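Search notebook
Search
2 min read
30/03/2023, Wolten workshop log

Compressor line, drop in bay 8. Pressure at the far outlet still sags when the blast cabinet is running. Gauge at the receiver holds steady, so the loss is in the pipework. Soaped all joints from the dryer onwards. One slow leak at the second tee, remade with fresh tape. No change at the outlet.

Took the Flonus filter off and blew through it by hand. Bowl had a fair amount of rust-coloured water in it, and the element was grey on the inlet side. It was last changed in January. Fitted a new one, drained the bowl and left the auto drain open for 15 minutes.
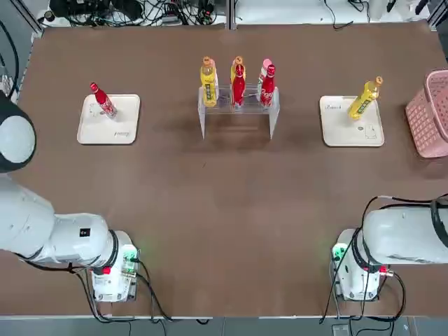
With the new element the sag is smaller but has not gone. Next suspect is the old Graledska hose, which has a narrower bore than the rest of the run and a crimped end fitting that I have never liked. It is some 30 feet long and most of that is coiled on the wall for no purpose. Cutting it back should help whatever the cause.

Hours on the compressor: 3000, so the oil is due as well. Use the thin grade, not the tin left on the lower shelf. Belt tension is fine.

To do:
- shorten hose, fit new tail
- oil and intake filter
- repeat the test with the cabinet on and off, same nozzle
- order two spare elements

Cabinet stays off until the hose is done.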